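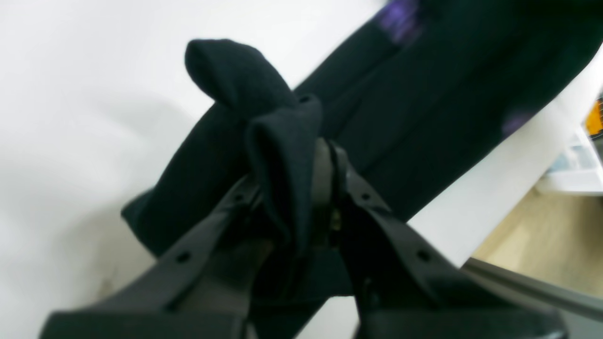

04/05/2018

Bought a pedometer app yesterday, or rather let it install itself along with the health plan from Grerow, and today it informed me that I had walked 2,003 steps by lunch. I had walked to the kitchen, the mailbox and back to the kitchen. Either the house is bigger than I thought or the thing counts me stirring soup.

The plan people want 2,000 extra steps a day out of everyone in Parnton, and they have a chart to show what it will do for our hearts. I read the chart twice. The line goes up very nicely but there is nothing written along the bottom, so I can't tell if it is weeks or years or shoe sizes. The booklet says "clinically inspired." I would like to know what that means before I give up my evenings to it.

Went out after supper anyway, down past the feed store and along the creek. Pretty enough. The lilacs are late, and April was so cold I'm surprised they bothered. I came home with 7 new messages from the app, one telling me I was "on fire" and two selling socks. My knee hurt on the hill, the same as it did before I was on a plan.

They say you sleep better by the second week. They said that about the Istetti pillow too, and I still have that pillow, flat as a pancake, under the dog. I'll give this until the end of the month – the first month is free and I have checked the small print for what happens after. Cancel by phone only, office hours. Of course.

Soup was good. Too much pepper. Need stamps and lamp oil tomorrow.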